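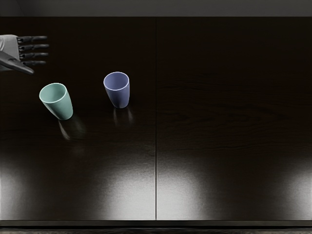 Tirville Student Team to Enter Simulated Hand in Jusport Manipulation Contest

TIRVILLE, April 4, 2025 – The robotics club at Pietrzak Technical College has registered for the student division of the Jusport manipulation contest with a control program written and tested entirely in simulation. The entry, named Jumitz, directs a robot hand with four fingers and a thumb in tabletop tasks involving plastic cups.

The club has 18 members, drawn from the mechanical engineering and computer science programs. Work on Jumitz began in January as an elective project and continues in the college's computing lab two evenings a week.

The cup task

The contest's first task uses two tapered cups, one green and one blue, standing upright on a dark, glossy table. The program must select the cup named in the instruction, move the open hand to it, close the fingers, lift the cup and set it down on the other side of the table's center seam. Each attempt is limited to 56 seconds of simulated time. An attempt is void if the second cup is knocked over.

Cup positions change between attempts. The table finish is fixed by the contest rules and produces both reflections and areas of glare, which the team's vision software at first mistook for object edges. The current version compares several rendered views before it commits to a grasp point.

Jumitz has completed 2,140 practice attempts to date. The team logs joint angles, contact forces and the final cup position for each one. Failed attempts are sorted by cause and replayed at reduced speed. The most frequent cause so far is early thumb contact, which turns the cup before the fingers have closed. A revised closing sequence – fingers first, thumb last – is now under test.

Course credit and equipment

Students who complete the project receive credit equal to one laboratory course. Each submits a written report on one part of the system, such as grasp planning, collision checking or timing. First-year students are assigned to test scripts and log review before they write control code.

All work runs on the college's existing desktop computers. The club does not plan to build a physical hand this year. The source code and the practice logs will be released to other student teams after the contest closes.

About the club

The Pietrzak Technical College robotics club is open to all enrolled students. No prior programming experience is required. Requests for a demonstration of Jumitz, or for copies of the task setup files, may be sent to the college press office in Tirville.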